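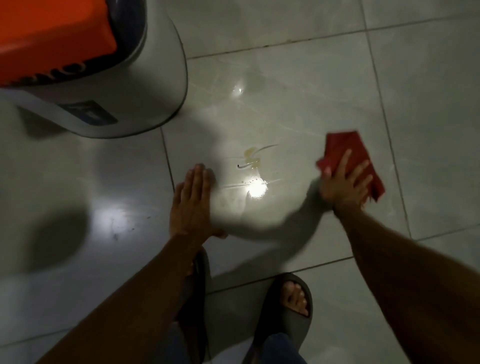

4.2 Wiping by hand on glazed tile

Most household advice on floor stains rests on a claim that is rarely tested: that a spill on glazed tile can be dealt with by hand, with a cloth, in a few strokes. The survey answers from Lolldale and Pokham repeat it almost word for word. Of the 202 households that returned the form, 111 said they clean small spills "right away, with whatever cloth is nearest." We have some doubts about that figure. People report what they think a tidy person would do, and the form gave them no way to say that the spill had been left until morning.

The home recordings are a better source, though a smaller one, and they show a slower job than the survey suggests. Figure 3 is typical of the hands-on floor work we coded as "close wiping." One hand presses on a folded red cloth, the other lies flat on the tile, and a small yellowish stain sits between them. We coded the flat hand as support. A reader could object that a hand at rest on the floor may be doing nothing at all, and a single still cannot settle the matter. Our two coders disagreed on this point more than on any other, and we kept the code only where the body weight could be judged from the full recording.

Figure 3. Close wiping on large, glossy, pale grey-green tiles. The stain lies between the hands.

The second problem is shine. Glossy tile is sold as easy to clean, and the Skurnus guide, which many local shops hand out, says that dirt "shows at once" on it. We are not convinced. In Figure 3 a strong white reflection falls just below the stain, and there is a smaller one farther up on the same tile. Glare of this kind can hide a thin film of residue, and it can also look like moisture when the floor is dry. Faint marble-like veining makes things worse, as a pale smear and a vein are easily confused. In 8 recordings the person went back over a patch that neither coder had marked as dirty. It may be that they saw something we missed. It may also be that they were wiping at light.

Priedītis, the earlier study closest to ours, put the average close wipe at a few seconds and treated the fold of the cloth as a matter of habit. We would not go that far on either count. Its timings began at the first stroke, so any time spent getting down to the floor or looking for the edge of the spill was left out. As for the fold, a folded cloth gives a thicker pad under the palm and a clean face to turn to, but we found few cases in which the second face was used. Whether people fold for a purpose or simply pick up a cloth that was put away folded - the duller answer, and to our minds the likelier one - cannot be decided from these data.

The recordings from December were coded separately, as wet shoes had changed the kind of dirt on the floor, and they are not included in the counts given in this section.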